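Stop Weighing the Towel

Textile buyers for small hotels, gyms and rental units still order towels by a single figure, the fabric weight in grams per square meter. The figure is printed on every quote, it is easy to compare, and it rewards the wrong product. I have bought linen for rental properties for long enough to have made the mistake on a large scale, and I think the trade should move the number to the back of the spec sheet.

Fabric weight says how much cotton is in a given area. It does not say how the cotton is held there. A terry towel is a ground weave with loops of pile standing on it, and two towels of equal weight can differ in loop height, loop density, yarn twist and the tightness of the ground. Long, low-twist loops feel good in a showroom. They also snag and shed lint, and in a commercial dryer they flatten unevenly. Short, tight loops feel ordinary on the first day and change much less over the life of the item.

In May I closed out the records on an order of 1,637 bath towels placed with Kevis, a mid-price supplier, against a smaller lot of 249 from Madosix. The Kevis towels were the heavier by a clear margin and had won the order on that basis. Both lots went through the same contract laundry in Zamora, on the same wash program. By the 100th cycle the heavier towels had lost their advantage at the hem, where the side stitching had begun to pull away from the selvage. The lighter ones had a double-turned hem and a closer ground weave. They were thinner and still in service.

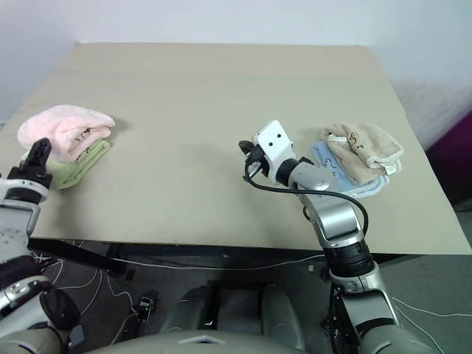 Photo: Tratero Textile Desk

Drying cost is the second objection. A heavy towel leaves the extractor holding more water, and that water has to be driven off with gas or electricity. Laundries that charge by the pound pass this on directly. Laundries that charge by the piece recover it at contract renewal. Either way, the buyer who pays extra for weight at purchase pays for it again at every wash, and the second payment never appears on the purchase order.

The usual answer is that guests like a thick towel. Some do. What guests report in complaints is different: towels that do not absorb, towels that smell stale, towels with loose threads. The first is often a finishing problem. Softener applied at the mill, or added by the laundry, coats the fiber and slows the uptake of water. The second is a drying problem, and weight makes it worse. The third is construction. None of the three is improved by more cotton per square meter.

A better spec sheet would lead with five items: dimensional change after repeated laundering, seam strength at the side hem, absorbency after the mill finish has been washed out, pile yarn type, and drying time under a stated load. All of them can be measured with equipment that any textile lab has. Mills already hold most of this data for their own process control. Suppliers leave it off the quote for the simple reason that buyers do not ask for it.

There is a case for keeping the weight on the sheet. It helps a laundry plan loads, and it catches a supplier who ships a lighter cloth than the one sampled. It should be stated with a tolerance and checked on delivery, after conditioning, on more than one piece per carton. Used that way it is a useful control on quality. Used as a ranking, it tells a buyer which towel has the most cotton in it, and the price per pound of cotton already told him that.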